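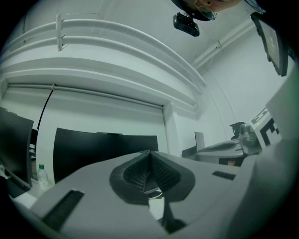 Nest Pugh writes that a restaurant which asks for a deposit has already told its guests it does not trust them. Her letter, sent in reply to my column on reservations, makes the case with some force, and a number of readers have since written in support. I have read each of these letters with care and remain of the view that the deposit, properly run, is fair to both sides of the table.

The facts of the trade should come first. A dining room with 40 seats cannot absorb an empty table of six on a Saturday night. The fish has been bought, the kitchen has been staffed and other parties have been turned away by telephone. At the Parry, where I served on the management board until last December, a single large party that failed to arrive could remove the whole margin from an evening's service. The guests concerned were seldom dishonest. Most had booked in two or three places and meant to choose later, and few of them gave any thought to the rooms they had not chosen.

Mrs. Pugh argues that hospitality begins with the welcome, and that a request for card details is a poor welcome. I agree that it often is. The wording used by many houses is cold, the terms are hard to find, and the guest is left unsure whether the sum will come off the bill. These are faults of drafting and of manners. They can be put right by any manager with an hour to spare and a willingness to read his own booking page as a stranger would.

The hotel at Bavham offers a useful model. Its dining room takes no deposit from parties of fewer than seven. Larger parties pay a modest sum per head, which is deducted in full from the final bill, and any guest who cancels by noon on the day before receives the money back without having to ask for it. A person who telephones with news of illness or a death in the family is not charged at all. The manager, Arwel Prosser, told me that he regards this last rule as the most important of the set, and that he has yet to regret it.

There is a second objection, raised by several correspondents in Curnness, which I find harder to answer. They point out that deposits favor those who can commit money well in advance, and that a family planning a birthday meal on a tight budget may be put off altogether. A restaurant that serves a town, and depends on its goodwill through the winter, ought to weigh this seriously. My own preference would be to keep a portion of the room free of any deposit on weekday evenings and at lunch - the hours when an empty table costs least.

What I cannot support is the flat cancellation charge of up to $45 per person now appearing on the terms of certain city restaurants, payable even when the table has been filled again within the hour. A house that has sold the same chair twice has suffered no loss, and it should return the first guest's money. On that point Mrs. Pugh and I are in full agreement, and I would be glad to see the trade adopt it as a common rule before the holiday bookings open.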